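Réguas, carregadores e fios: como pus ordem na tralha elétrica cá de casa

Quem me lê há mais tempo sabe que adoro uma boa arrumação de gavetas, mas esta foi a melhor do ano! Numa terça-feira de chuva despejei tudo o que tinha ficha, cabo ou transformador em cima da mesa e só parei quando cada coisa tinha sítio certo.

Primeiro passo: juntar tudo. Mesmo tudo, incluindo o carregador atrás do sofá, a extensão da varanda e aquele saco de cabos que veio da mudança (toda a gente tem um). Espalhem em cima de um lençol velho ou de uma toalha lavável, que estas coisas trazem um cotão incrível. 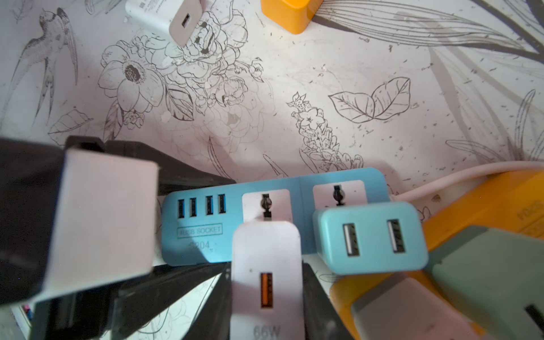
Depois separem por função: carregadores de parede para um lado, réguas e extensões para outro, cabos soltos numa caixa à parte. Vão encontrar repetidos. Eu fiquei com um carregador por pessoa e mais um para a mala de viagem, e o resto foi para a minha irmã ou para a reciclagem de elétricos.

Agora a parte a que convém dar atenção. Passem a mão por cada cabo, do princípio ao fim, sempre desligado da tomada. Se houver um vinco duro, borracha estalada ou plástico escurecido junto à ficha, vai fora. Fita isoladora não conta como reparação! E vejam a potência máxima inscrita na régua antes de lá ligarem seja o que for. Um radiador de 2.000 watts quer uma tomada de parede só para ele, e a chaleira também. Já o candeeiro, o router e os telemóveis convivem lindamente na mesma régua.

Para limpar, pincel seco nas ranhuras e pano de microfibras apenas humedecido por fora. Nas marcas de cola das etiquetas uso o sabão em pasta da Clavov, uma pontinha num cotonete, bem longe dos orifícios. Deixo tudo a arejar até ao dia seguinte.
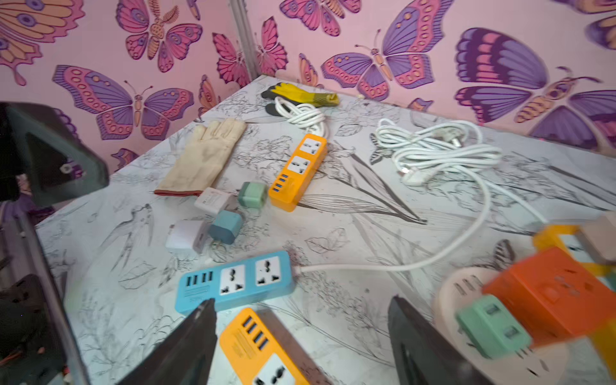
Leonor Bastião

Etiquetas, etiquetas, etiquetas! Fita de papel dobrada em bandeirinha junto à ficha, escrita a caneta permanente: "impressora", "máquina de costura", "luz do corredor". Quando é preciso desligar uma coisa atrás do móvel, já não se anda a puxar fios às cegas. As réguas de cores diferentes também dão um jeitão, uma cor por divisão e sabe-se logo de onde fugiu cada uma.

Os cabos enrolo-os em oito, frouxos, e prendo com tiras de velcro. Comprei um rolo de 200 cm na drogaria Bodnár e ainda tenho metade. Nada de elásticos, que ressequem e colam ao plástico no verão. Os mais curtos vão para rolos de papel higiénico postos ao alto numa caixa de sapatos. Fica feio? Um bocadinho, mas forrei a caixa com restos de papel de parede e agora até gosto de a ver na prateleira.

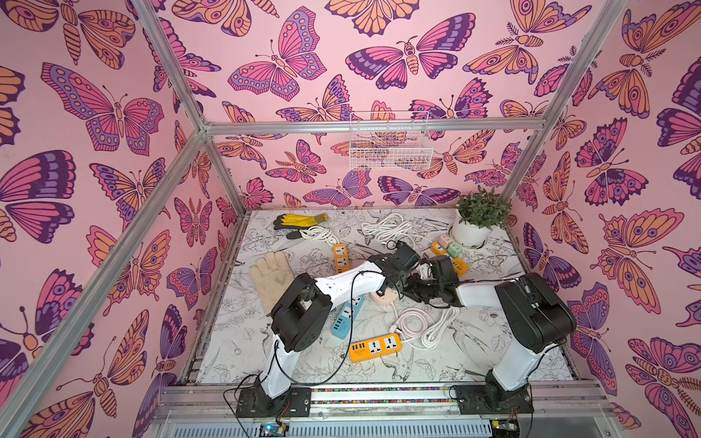
Na secretária, prendi a régua por baixo do tampo com dois suportes Postlow aparafusados, deixando folga no cabo para não ficar esticado. O chão ficou livre e o aspirador passa à vontade, que maravilha! Só não tapem a régua com caixas fechadas nem com panos, porque precisa de ar à volta.

Volto a fazer esta ronda em março, quando guardo os aquecedores. Na próxima semana trato da gaveta das pilhas, e já aviso que a minha está uma desgraça.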